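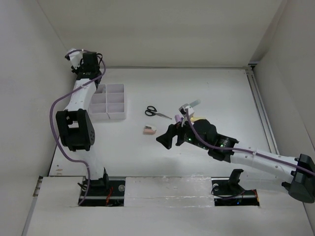 The two-arm cell at Hoditz, with the organiser tray and small desk items on the table.

Frequently asked questions for Clarance operators and partners

What is Clarance?
Clarance is a set of recorded table-top tasks carried out by pairs of robot arms under human control. The recordings are used to train a model that works both arms from camera views and joint readings. At present the set holds 1366 accepted episodes from two sites, Hoditz and Drullis.

What counts as an episode?
One attempt at one task, from the start signal to the moment the operator ends it. Most tasks have a time limit of 30 seconds. Sorting tasks are allowed 100 seconds.

Which objects are used?
Mostly things found in an office or a lab: scissors, erasers, highlighters, small bottles, tubes and trays. Each site draws from its own box, so the same task may be recorded with different items. Please do not add objects from home. 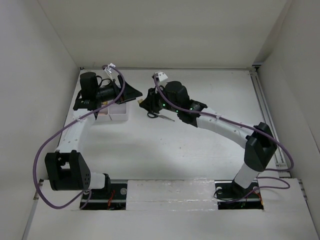 Both arms over the table, with scissors near the right gripper and two small white containers between the arms.

How should the table be laid out?
Follow the layout card for the task, then move each item a little between episodes. Scissors are always put down closed. Items may touch or lie across each other unless the card says otherwise.

Do both arms have to be used?
No. The card says whether a task is for the left arm, the right arm or both. In a one-arm task the other arm may rest anywhere that is clear of the work.

Should I delete a failed attempt?
No – mark it as failed and carry on. Drops and missed grasps are kept in a separate group, and a later attempt that recovers from a drop is marked as a recovery. Delete an episode only if recording was started by mistake.

How many episodes are needed for a new task?
We ask for 200 before the first training run. Delić, our review tool, shows the running total for each task and flags any episode with missing camera data.

What do the wrist cameras add?
They give a close view of the gripper and whatever it is holding, which the fixed camera often loses behind an arm. This matters most with clear items such as tubes and bottles. Wipe the lens at the start of each shift. 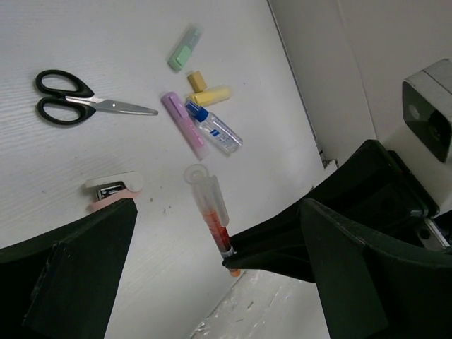

Access and corrections

Who can download the recordings?
Partner sites can download all accepted episodes. Failed attempts are available on request through the Delić help page.

How do I report a wrong label?
Open the episode in Delić, choose "Query label" and type the correct task name. Corrections appear in the next monthly release. The December release will also include the layout cards from Drullis.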